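格林克斯特德家政与生活管理课程讲义
第7讲 家庭空间的功能划分与日常整理

打印本页 | 发送邮件
分享 30 | 评论 2

一、本讲目的

本讲讨论居室内部的功能划分，以及物品在各功能区之间的流转。学员在修读本讲之前，应已完成“住宅平面识读”一讲，并能够独立绘制一居室的简单平面图。指定阅读材料为比罗·蒂梅娅（Tímea Bíró）所编《居室管理纲要》第二章，课堂讨论以该章所列术语为准。

二、基本概念

功能区，指住户在一段时间内反复进行同类活动的范围。功能区不必与房间一一对应：一间房可以容纳数个功能区，一个功能区也可以跨越两间房。用餐、备餐、衣物处理与文书事务，是本课程考察的四类基本活动。同一张桌面先后承担其中若干项的情形，在小户型中十分普遍，称为“复用台面”。
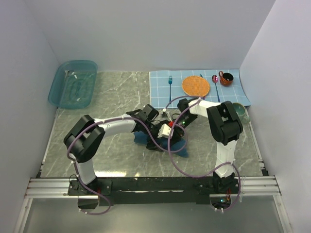
复用台面的管理要点在于转换。转换是指结束前一项活动、恢复台面、开始后一项活动的全过程。转换所需时间过长时，住户往往放弃恢复，致使前后两项活动的物品混放。吉拉尼（Mudassar Gilani）在金迪夫代尔住宅调查中把这种现象称为“滞留”，并按滞留物的归属分为本区滞留与跨区滞留。本课程沿用这一分类，作业中不得另立名目。

三、衣物的流转

衣物在家庭中的流转包括穿着、待洗、洗涤、晾晒、整理和存放六个阶段。整理阶段占用平面最多，也最容易与用餐活动发生冲突。教学中建议先确定整理的固定时段，再确定地点。 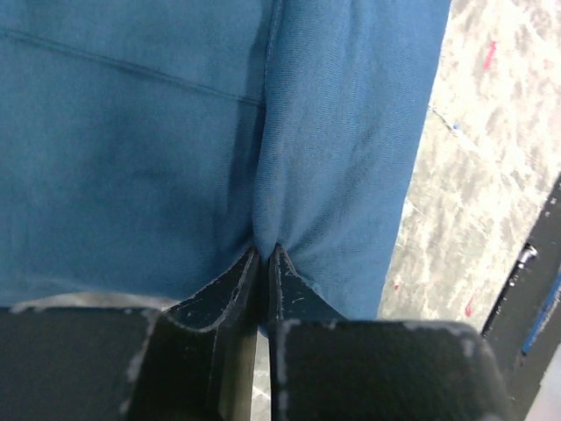 存放方式应依衣物的使用频率而定。每周穿着的衣物置于视线高度，换季衣物置于高处或床下，并附标签注明类别。折叠尺寸以抽屉内净宽为准，同一抽屉内宜统一。家庭成员较多时，按人分区优于按类分区；独居者可任选其一，但须在作业中说明理由。

台面整理的一般次序如下：
1. 移出不属于当前活动的物品，归还原区。
2. 擦拭台面，检查边角。
3. 铺设垫布，摆放本次活动所需用具。
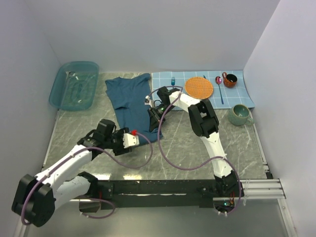 四、课堂讨论

讨论题由助教拉德贝（Thabiso Radebe）主持，各组依次发言。

（一）住户共用一张桌子时，由谁负责转换？请结合本组成员的居住经历说明。
（二）跨区滞留在何种条件下可以接受？
（三）比较按人分区与按类分区对洗涤安排的影响。
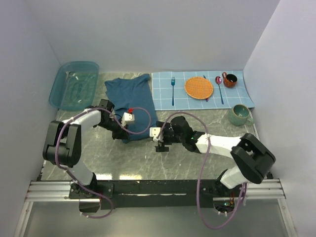 图4 台面上的深蓝色织物

五、作业要求

每位学员提交书面报告一份，正文不超过800字，另附本人住所平面图，标明各功能区及复用台面的位置。引文须注明出处。报告于六月底前交至尤哈斯（Jolán Juhász）办公室，逾期者按课程规则扣减成绩。因故不能按时提交者，应事先向教务负责人加尔（Jolán Gál）书面申请延期。

下一讲：食品储藏与采购周期

打印本页 | 发送邮件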